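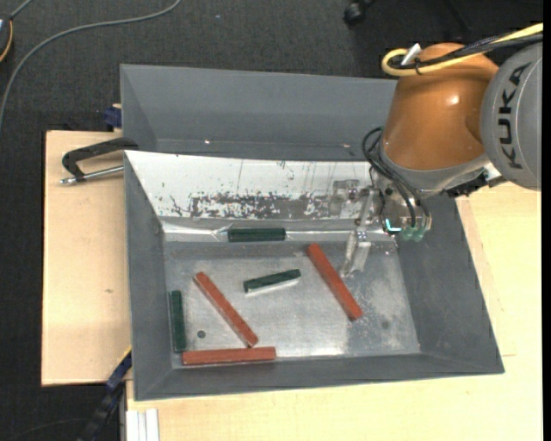
Caixa metálica com a pintura branca lascada na parte inclinada.

Oficina > Metal > Retocar pintura lascada

Retocar tinta lascada em metal sem acreditar em tudo o que diz a lata

Os rótulos prometem sempre o mesmo: aplica-se direto, seca em minutos, dura anos. Desconfio das três coisas. O esmalte Clodon que usei numas prateleiras dizia dispensar primário e começou a levantar nos cantos antes do segundo inverno. Pode ter sido azar meu, mas desde então dou primário em tudo.

O que é preciso: escova de arame, lixa de grão 90, desengordurante, primário antiferrugem, esmalte e um pincel de 2 centímetros. Os conjuntos «completos» da Ternine trazem uma lixa tão fina que mal risca a tinta. Compre as coisas em separado.

1. Raspe tudo o que estiver solto. A zona vai crescer, e às vezes fica com o dobro do tamanho. Se a espátula entra por baixo da tinta, essa tinta tem de sair.

2. Lixe a borda até deixar de sentir o degrau com a unha. É a parte aborrecida e a que mais gente salta. Em tinta antiga, que pode ter chumbo, não lixe a seco.

3. Desengordure e deixe secar. Vinagre? Li a receita em muitos sítios e continuo sem ver vantagem sobre um produto próprio.

4. Uma demão fina de primário. Os conversores de ferrugem podem ajudar em ferrugem leve e agarrada; sobre escamas soltas, é deitar dinheiro fora.

5. Duas demãos de esmalte, com o intervalo indicado na ficha técnica (a ficha, não a frente da lata). Espere 7 dias antes de pôr peso ou arrastar peças em cima. Seco ao toque não quer dizer curado.

Quanto à cor, não espere milagres. Branco novo ao lado de branco velho nota-se sempre, e a afinação feita ao balcão da Abou Jaoude ficou-me mais amarela do que a amostra.

A Suha Aoun, que leu uma versão anterior desta página, defende a pintura a pó para superfícies que levam pancada. Tem razão quanto à resistência. Só que obriga a desmontar a peça e a levá-la ao forno, e para um remendo do tamanho da mão continuo a preferir o pincel.

Última revisão: julho de 2019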